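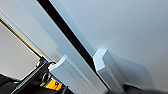

Pince parallèle, doigts blancs, face à face.

Projet de semestre à Lesau, suite. Nous sommes toujours sur la tâche « armoire » du concours de Meltholm, prévu en juin : approcher, saisir la poignée, ouvrir le battant, recommencer. Le règlement accorde jusqu'à 900 secondes par équipe, recalage compris.

Le plus pénible reste l'estimation de la poignée. Gris clair sur blanc, la profondeur est bruitée et le plan ajusté part de travers. J'ai limité l'ajustement à 1000 points par battant — suffisant, et plus rapide.

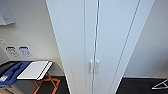
Vernon Marchand préférerait qu'on abandonne l'ajustement de plan et qu'on apprenne directement la trajectoire à partir de démonstrations. Je ne suis pas convaincu, avec les 10 essais enregistrés dont nous disposons.

Côté commande, le module Haddadin filtre maintenant l'effort avant le seuil de contact. 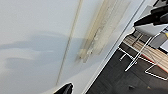
Le seuil lui-même est encore réglé à la main. Trop bas, la pince s'arrête dans le vide ; trop haut, elle pousse la porte. Dullov, notre simulateur, ne reproduit pas ce défaut — il faudra revoir le modèle de frottement.

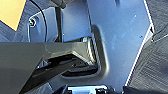

Doigt engagé dans le logement de la tôle.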